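Carnet d'atelier, octobre, dimanche, fin de matinée

Reprise de la teinture à la garance, troisième bain. Et là, quel rouge ! L'écheveau Zeltia sort d'un brique profond, bien plus franc que celui de la semaine dernière (j'avais laissé grimper la température, le brun était monté tout de suite).

Recette du jour : 500 g de laine mordancée à l'alun, racine Grajales broyée la veille, eau de pluie, 20 g de craie. Montée très lente, puis maintien une heure à 60 degrés sans jamais toucher au feu. Le coton Trarby a pris moins fort, un rose saumon un peu timide mais ravissant à côté du reste !
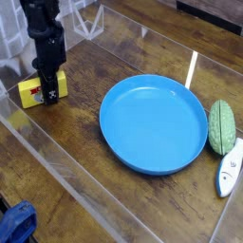
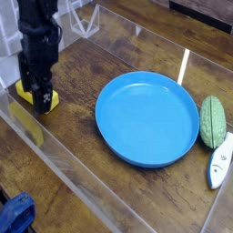 Pour le coton, on me souffle de l'atelier Jorstead qu'il faudrait un passage au tanin avant l'alun, avec une nuit entière de repos entre les deux, et que le saumon virerait alors au corail. J'ai de la noix de galle au placard, donc j'essaie dès le prochain bain !

Autre piste : garder le bain épuisé. J'y ai jeté 32 g de soie en bourre, juste pour voir, et elle a viré à l'abricot en un quart d'heure. Une merveille. Étiquette « G3 bis » sur le bocal.

À faire :
- rincer le G3 à l'eau tiède, sans savon
- refaire un échantillon coton, tanin puis alun
- racheter de la craie, le sachet est presque vide
- coller les brins dans le nuancier, page de droite
- essayer une pincée de fer sur la moitié de l'abricot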